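Notebook, bench 2 - sourdough crackers and the starter problem
25/12/2024

Yes, I am in the workshop today. The starter doesn't observe holidays and my relatives had begun a board game.

State of things. Three jars going, named by Manon Bouchard, who believes a jar with a name gets fed. Gruvo is the old rye starter. Vindico is the white one we split off it in March. Zoro is whatever Zoro is. Zoro was meant to be whole wheat, but someone fed it from the wrong bin at least twice and now it smells like a paint store with pears in it.

Fed all three at the same ratio: 15 g starter, 51 g flour, 51 g water. Yes, 51. The scale reads one gram heavy with the small bowl on it and I got tired of doing the subtraction, so the number in the book is what the display says. Anyone copying this out can use 50 and live with the guilt.

Gruvo doubled before lunch. Vindico got partway and quit. Zoro made bubbles along the glass, which I have decided to call progress.
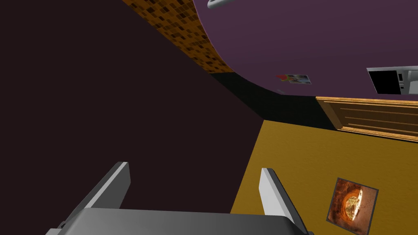 Gripper fingers, purple and mustard behind. Tilted.

Discard crackers, batch 4

Batch 3 was the one that bent. A cracker should not bend. I blamed the oven, Manon blamed me, and the evidence so far leans toward Manon. I had been rolling to "thin enough," a unit of measure that changes with how much my shoulders hurt.

Mix for batch 4:
100 g discard (Gruvo, two days cold)
56 g flour, half rye
15 g olive oil
salt, a good pinch, then another because batch 3 tasted like an envelope
sesame on half the sheet

Rested the dough while I washed every bowl we own. Rolled between two sheets of parchment this time, then peeled off the top one. This took three tries. The first two went back into a ball and I will not be discussing the language used. Docked with a fork, scored with the pizza wheel, and only then remembered the oil I was supposed to brush on. Brushed it on over the scoring, which filled the lines nicely and made them hard to see.

Baked on the middle rack. Turned the sheet halfway. Edges went dark well before the center looked like anything, so I pulled the outer ring and gave the rest more time. Left it all on the rack to cool and made myself not touch it, for the most part.

Result: the outer ring snaps. The middle snaps if you're optimistic. Sesame half is better than plain half by a wide margin and I don't see why we would go on making plain, except that Manon likes it and it's her rolling pin.

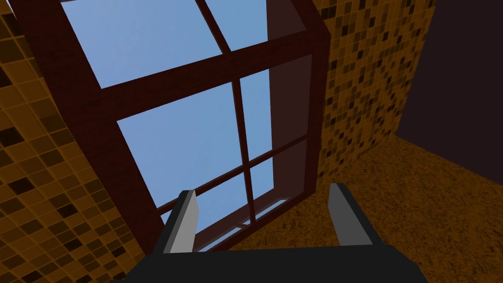 Vindico's slump is the thing that bothers me most. It has had the same flour, same water and same shelf as the others since we split it, and it used to be the reliable one. Ezzat's notes (the photocopied pages in the back of the binder, coffee ring and all) say a white starter goes sluggish when it's kept too wet, and to stiffen it up for a week before doing anything dramatic. My own theory is light, and it rests on no data at all. Our shelf gets whatever the window gives it. Put a jar under something like the big one in that picture, dark reddish-brown frame and one pane after another of plain blue sky, and I'd expect it to run warmer by day and colder by night than a jar in a cupboard. So: half of Vindico goes in the cupboard, half stays on the shelf, both stiffened per Ezzat. I'm aware this changes two things at once for the cupboard half compared with last week. It's a cracker workshop.

Also relabeled the flour bins, in marker, on the lid AND on the side. The lids get swapped. That is almost certainly how Zoro became Zoro.

Tasted the discard from each, tiny bit on a spoon:
Gruvo - sour, clean, a bit like yogurt
Vindico - mostly wet flour
Zoro - pears, then regret

Manon phoned while I was writing that and asked whether I had fed the jars. Told her yes. She asked whether I had eaten anything besides crackers. The line was poor.

Oven. I put the cheap thermometer on the middle rack and then at the back left. Back left runs hotter, which explains the dark corner on every sheet since we moved in. Turning halfway helps but doesn't fix it. Next time I want to try starting lower and going longer, with the sheet pulled forward as far as it goes with the door shut. If that gives an even color I'll write it on the oven door in the same marker.

Storage: batch 4 went into the tin with the tight lid. Batch 2 went soft in the other tin in two days, so that one is for string now.

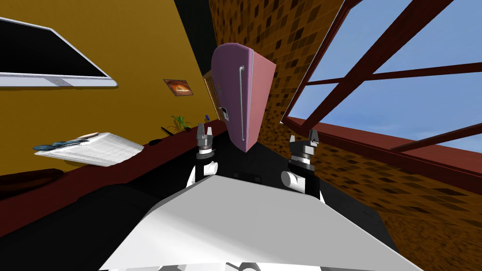

To do before next session

Stiff feed for both Vindico halves, morning and night. Write down the rise with a rubber band on the jar, no guessing by eye.
Buy rye. We're down to the scrapings.
Weigh the small bowl on some other scale and settle the 51 business.
Try batch 5 with caraway on half. Manon says no. Manon is not here.
Zoro: one more week, then we have a conversation.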